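**Wrist camera and parallel gripper shoot-out: Jindo vs Stoser**

**quillback** – 2/14/22

Promised a write-up of the two grippers we've had on the arms, so before my notes go the way of my last notes, I'm putting them up in stages. The contenders are the Jindo, which is cheap and has fingers you can swap with a hex key, and the Stoser, which is neither cheap nor swappable but comes in a very nice case.

Both were run off the same Evby controller, with the same wrist camera looking down past the fingers. Aatos Hirvonen did the mounting. I did the complaining. My questions were simple: can the camera see the fingertips, can it see what the fingertips are about to hit, and does either gripper hold its zero over a long day?

The Jindo went first. Aatos's bracket leaves both fingertips in view in front of the appliance with the round glass door, with enough of the room left over that you can tell which way you're pointing. I count that as a win, having spent most of July with a mount that showed me a lovely view of my own cable gland.
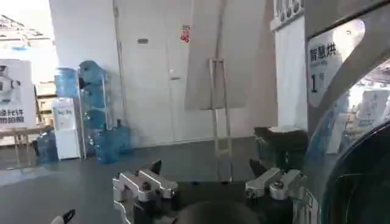 ### Reply from mossop_t

Nice to see the tips properly. My worry with chunky brackets like those is how much of the bottom of the view they eat. You're paying for a whole sensor and giving a good slice of it to aluminium.

What resolution are you feeding the policy? If it's the usual squashed square, the fingers must be taking up half your pixels.

### Reply from quillback

384 square after resizing, and yes, the fingers take their share. I've come round to it. The model seems happier when it can always see its own hands, a bit like a toddler.

Pointing it at glass and dark rims went well enough that I got cocky and asked for shiny things. You want to know what a camera setup is made of, give it a convex mirror finish at close range. The depth estimate turned to soup. Every ceiling light becomes a feature, and half of what the thing thinks is "ahead" is in fact behind it. The colour stream was fine, if you enjoy looking at a bent version of your own lab with an arm in it.
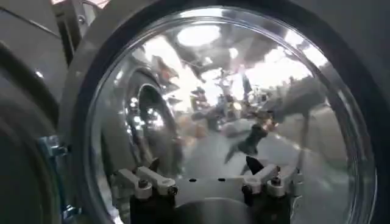 My fix, such as it is, was to drop the exposure and stop trusting depth whenever the gripper is closed. It's two lines in the config and it has done more for us than the 300 lines I wrote before it. The Stoser has the same trouble with reflections, for the record, as it's the same camera. It simply costs more while it's having it.

### Reply from simon_says_stop

Going to disagree with pretty much all of that. Dropping exposure is fine until you turn towards a window and back again, and then you've got a dark picture with a white hole in it. Put a polariser on the lens. They cost next to nothing.

Also, "same camera" doesn't mean same result. The Stoser sits the lens further back. If you didn't redo the hand-eye calibration between swaps, you've compared a gripper with a mistake.

### Reply from quillback

We did redo it. Aatos did it twice, the second time with feeling.

A polariser sorts out glare on glass and plastic. Bare metal mostly shrugs at it, and you lose light you needed for fast moves. Happy to be proved wrong by someone who posts the footage.

### Reply from mossop_t

I'm with Simon on the window and with quillback on the metal, which makes me no friends at all.

How's the blur? My rig is lovely at rest and hopeless the moment the shoulder swings. Lens choice made no difference, only shutter time did.

### Reply from quillback

Blur is real, and it's the reason I'm not keen on losing light. With the wrist rolled well over near the drinks shelving, strong light coming in from the right, the finger mounts are still sharp enough to see screw heads while the bottles go soft. You can tell yellow from orange from green. You can't read a label, and I wouldn't ask a detector to. The gap between the fingers stays clear down to the floor, so at least you know what you're about to miss.

One gripe for Aatos, who reads this forum and pretends he doesn't: the black cable on the right wants tidying.
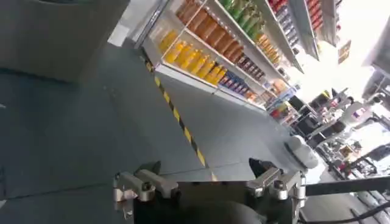

### Reply from aatos_h

I do not pretend. The cable has slack because you asked for full wrist rotation. If I clip it closer, it pulls at the connector at the end of travel, and then you will write a post about that.

For those asking about zero drift: the Jindo did nearly 4,000 open and close cycles before I had to home it again. The Stoser I have not homed yet, but it also spent more time in its case.

### Reply from simon_says_stop

So the expensive one wins on the only thing that got measured.

### Reply from quillback

The expensive one wins on sitting in a case. I'm keeping the Jindo on the left arm and the Stoser on the right for now, and I'll run the same pick list through both. If you'll lend me a polariser, Simon, I'll try it on the Stoser side.

### Reply from simon_says_stop

Send me the thread size of the lens and I'll see what's in the drawer. I want it back.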